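# How to Look After a Tidying Robot

Plarosance has two arms and one job: litter. Before work, we check its joints, wipe its grippers and look over its cables.
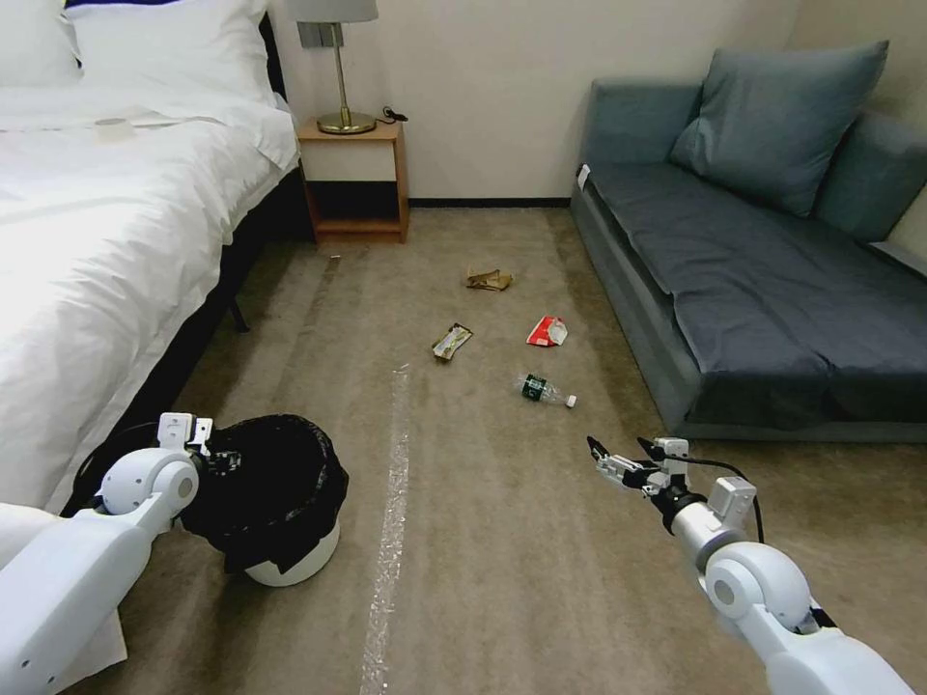 *Two arms, one bin, four bits of litter.*

Next comes the grip test. Squeeze too hard and the bottle crunches. Too soft and it drops. 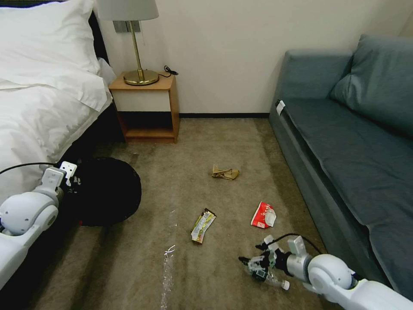
We try it 20 times, then check the screws. Robots don't complain about loose screws. They just get worse at bottles.

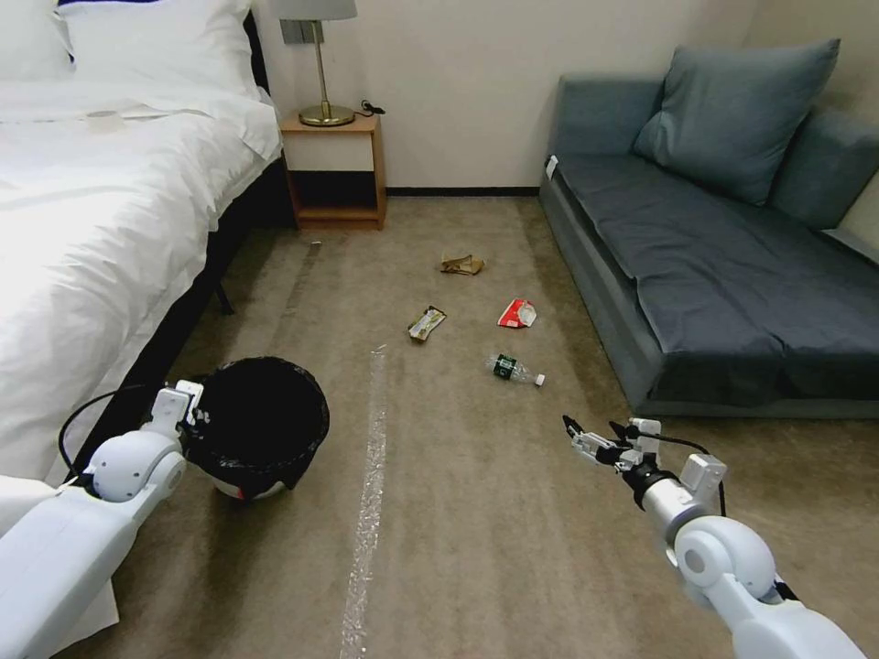 Last, the battery goes on to charge until it reads 100. Plarosance never asks to stay up late.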